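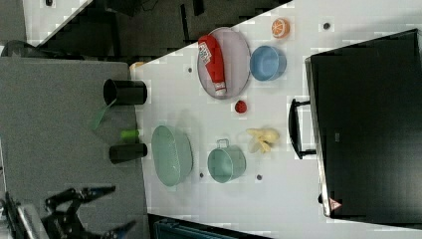
Kitchen table, Somo room. Toy food, plate, bottle and green basket.

Safety checklist: kitchen table and small parts
Sheet 64
Area: Somo room, white table with the gray counter next to it
Checked by: Mwangi Mussa
Result: usable, 2 items to follow up (4.3 and 6.2)

How to fill in this sheet
Mark each line OK, FIX or N/A. A line marked FIX needs a comment. If a comment from the last check is still true, write it out again, do not write "as before." Items that fail go in the Asar bin by the door with a tag on them and stay there until the sheet is signed.

1. Table and counter

1.1 Top is level and does not rock when leaned on at any corner. OK
Comment: Leaned on every corner. Slight give on the counter side, same as in December. It is the floor.

1.2 Edges smooth, no chips or raised lips. OK
Comment: Went along the whole edge with a cloth. The cloth did not catch.

1.3 Join between the white table and the gray counter is flush. OK
Comment: Crumbs of modeling clay in the join. Picked out with a toothpick. Small round pieces tend to end up along here, so look there first when something is missing.

1.4 Small black holes in the table top are clean and have no sharp rim. OK
Comment: Felt each one with a fingertip. One below the basket had grit in it - cleared. Please do not pour cleaner straight onto the table. Spray the cloth.

1.5 Surface wiped before setting out. OK

2. Toy food

2.1 No cracks, splits or open seams. OK
Comment: The banana bunch is the one to watch. Bend each fruit gently away from the others and look down into the gap. Nothing found this time. The orange slice has a pale rind that shows dirt early, and it looks worse than it is. Wash it, do not reject it.

2.2 Nothing that fits inside the small parts tube. OK
Comment: Strawberries tried in the tube, both ways up. They do not go in. This was argued about last year so I am writing it down again: they are small, they do not fit the tube, they may stay. They are not to be used in the toddler session anyway.

2.3 Leaves and stems fixed firmly. OK
Comment: Pulled on the green tops. Firm.

2.4 Paint and print not flaking. OK

2.5 Does not look or smell like something to eat. OK
Comment: This line came over from the Travero list and I have never known how to answer it. Toy food looks like food. I have been reading it as "smell."

3. Bottle, plate and cups

3.1 Ketchup bottle: white cap is tight and cannot be turned by hand. OK
Comment: Tight. If it ever comes loose, the bottle goes in the bin and the cap goes in with it, in the same bag. A loose cap does fit the tube.

3.2 Ketchup bottle: label edges down flat. OK
Comment: One corner lifting a little on the back. Pressed down, holding for now. If it lifts again, take the label off completely.

3.3 Bottle is empty and dry inside. OK
Comment: Held up to the window and shaken.

3.4 Plate: no cracks around the rim. OK
Comment: Flexed it and listened. The raised rim is where the old plate went, so spend a minute on it.

3.5 Black cups: no cracks at the mouth, no dirt at the bottom. OK
Comment: These were lying on their sides on the counter when I got there. They roll. Stand them up, or put them in the Ñahui box when the table is not in use.

3.6 Light blue and green pieces rinsed and dried. OK
Comment: Air dry with the opening down. Do not stack them wet.

3.7 Utensils: no bent or split handles. OK
Comment: Green one checked.

4. Basket

4.1 Rim smooth all the way around. OK

4.2 Tab handles not cracked where they meet the rim. OK
Comment: Looked at both ends under the lamp.

4.3 Holes clear and too small for a finger. FIX
Comment: Too small for my finger, and no trouble there. But the rows nearest one end are blocked with something white, probably dried paste. Soaked it and brushed it, and some came out. It needs a longer soak. Can be used dry in the meantime, no water play with it until this line is OK.

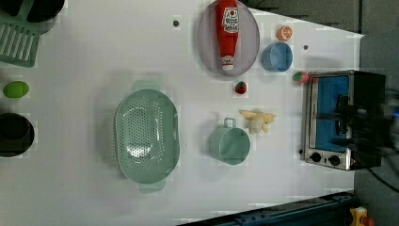 Page last changed: September 4, 2020

5. Soft toys on the kitchen table

5.1 Seams closed, stuffing not showing. OK
Comment: The small yellow plush was out with the mug and the strawberries. Checked the arms and legs by pulling on them, since they are short and get used as handles. Seams are fine.

5.2 Washed on schedule. OK
Comment: Tag in the laundry book says yes.

5.3 Kept away from the toaster oven. OK
Comment: Soft toys stay on the other half of the table from the oven. It was all right when I looked, but one of the strawberries was right beside the oven and I moved it. Plastic counts too. I have added "and plastic toys" to the wording for next time.

6. Toaster oven

This section is for the real oven and is filled in even on days when it will not be used. An adult does this part alone with the children out of the room.

6.1 Oven sits flat, well back from the table edge. OK
Comment: Does not slide when pushed with one hand.

6.2 Cord and plug undamaged, cord not hanging where it can be pulled. FIX
Comment: No damage. The clip that holds the cord to the back of the table is gone. I used a cable tie for now. Please order a proper clip - the wide kind, the narrow one pinches.

6.3 Door opens and closes fully, stays shut when tapped. OK
Comment: The door faces in over the table, so anything lying in front of it has to be cleared before it is opened. Leave the whole swing of the door free.

6.4 Handle firm, no play in the screws. OK

6.5 Warning sticker in place and readable. OK

6.6 Inside empty. OK
Comment: Check with a flashlight and look under the rack. Toy food has been found in there before.

6.7 Outlet switched off at the wall when the room is open to children. OK
Comment: Switched off, and the cover is on.

7. Cleaning supplies

7.1 Spray bottle labeled and stored above adult shoulder height. OK
Comment: The 1000 ml bottle is on the top shelf with the label to the front. The refill can is in the locked closet. Refill there and not in the room.

7.2 Cloths and brush dry, hung up. OK

7.3 Storage box not overfilled. OK
Comment: The Ñahui box takes up to 3000 g and the lid should close without being pressed. If it has to be pressed, take something out.

Comments added by staff

"On 2.2, can the strawberries just be swapped for bigger ones? I end up on my knees looking for them every time."
Reply (M.M.): No objection. Put it on the order form with the cord clip.

"The basket is fine. That white stuff is flour dough from the holiday session. Warm water and an old toothbrush, leave it in overnight."
Reply (M.M.): Thank you, will try it. 4.3 stays on FIX until I have seen it clean.

"Is 5.1 for the big cushions too?"
Reply (M.M.): No, those are on the reading corner sheet.

Follow-up
4.3 Basket: overnight soak, check again, sign here when done.
6.2 Cord clip: order, fit, remove the cable tie, sign here when done.

Signed: Mwangi Mussa
Copy to the folder behind the door. The old sheet can be thrown out once both follow-up lines are signed.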